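Plemmont
Inicio | Servicios | Quiénes somos | Contacto

Quiénes somos

Plemmont es una empresa de almacenaje y preparación de pedidos para fabricantes de material eléctrico y ferretería técnica. Opera una nave única de 2.552 metros cuadrados con 800 ubicaciones de picking y una zona separada para devoluciones. La plantilla actual es de 37 personas, repartidas en dos turnos.

La actividad empezó como departamento interno de Gekcombe, distribuidor de pequeño material. Al cerrarse esa línea, Albertina Valente y Wenjie Xie asumieron el contrato de la nave y lo abrieron a terceros. Gekcombe sigue siendo cliente.

Embalaje

El embalaje exterior estándar es la caja de cartón. El formato se asigna por volumen calculado del pedido, con un margen de relleno del 20 % como máximo. Los pedidos que superan ese margen vuelven a cálculo antes del cierre.

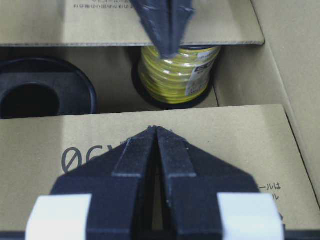

Gestión de existencias

El inventario es rotativo. Cada referencia se recuenta como mínimo una vez por trimestre y las de alta rotación cada mes. Las diferencias se comunican al cliente con el número de ubicación y el movimiento de origen -- no se regularizan sin su conformidad. El sistema de gestión, Oshima, intercambia ficheros con los ERP habituales. El corte de pedidos para salida en el mismo día es a las 14:30.

Devoluciones

La mercancía devuelta se clasifica en tres estados: apta, reacondicionable y rechazada. Los artículos sin embalaje original se identifican por referencia y lote; si falta alguno de los dos datos quedan retenidos hasta recibir instrucciones.
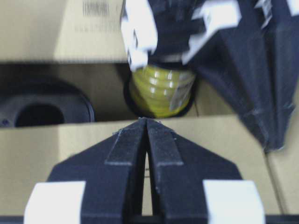 Artículo enrollado de color amarillo.

Organización

Dirección: Albertina Valente
Operaciones: Wenjie Xie
Calidad y devoluciones: Alina Munteanu
Sistemas: Huiling Tian
Atención a clientes: Yiran Xiao

Las visitas a la nave se conciertan con Atención a clientes. En septiembre no se admiten visitas por inventario general.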